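Workshop notebook, January, upholstery bench, started 8.10

Back on the Rundis settee. Yesterday's me left a note saying "webbing fine, check left rail". Webbing is not fine. Yesterday's me wanted to go home.

Stripped the seat down to the frame before tea. Three layers of cover, the oldest a mustard wool that must have been somebody's pride. Under that, hessian gone to powder, and under that the jute webbing, which let go along the front rail as soon as I leaned on it. Old tack holes all the way along, so many that the rail is more hole than rail. Filled with glue and hardwood slivers, clamped, left alone. Will plane flush when set. Do not let me touch it before then.

Springs: kept all but two. Those had lost their temper, and so had I by the time they came out. Replacements from the Dametti box, which are a shade taller than the originals, so they need tying down harder. If the seat comes up with a hump on the right, this is the paragraph to blame.
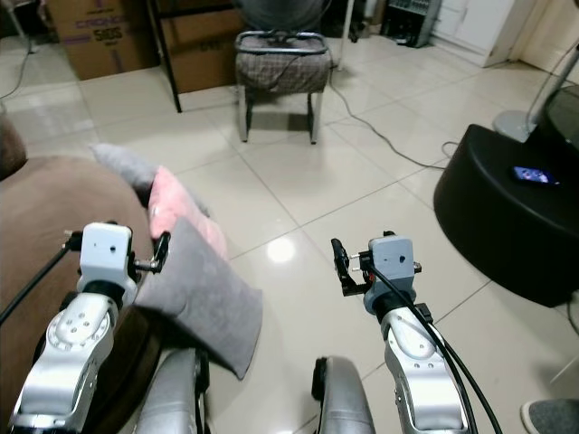

Foam for the loose cushions is the other argument. The customer wants "firm but you sink in a bit", a thing I have been asked for all my working life and have yet to meet. Daiane Seixas suggests a firm core with a softer slice top and bottom, feather wrap over the lot. She cut a test piece and we took turns sitting on it. Verdict: good for the first ten minutes, then you notice the edge under your thighs. She'll round the front edge and try again with a thinner slice on top.

Fabric came from Vītola this morning. Nice stuff, tight weave, heavier than the swatch led us to believe. The nap runs across the roll instead of down it, so my cutting plan is now a drawing of some rectangles and of no other use. Redid it on the back of the delivery note. It fits if the piping is cut from the offcuts and the back panel has a join low down where the lining will cover it. Pattern pieces marked with arrows this time. Large arrows.

Machine skipping stitches on four layers. Changed the needle, rethreaded, said a few words, slackened the top tension. Better. Walking foot wants oil.

Quote for the Ornik footstools went out at 225 for the pair, fabric extra. Forgot the castors. Will mention castors with great charm.

To do:
plane front rail
new webbing, front to back first, then weave across
tie springs, check height from both ends
order twine, down to the last of the ball
find good shears (last seen under the mustard wool)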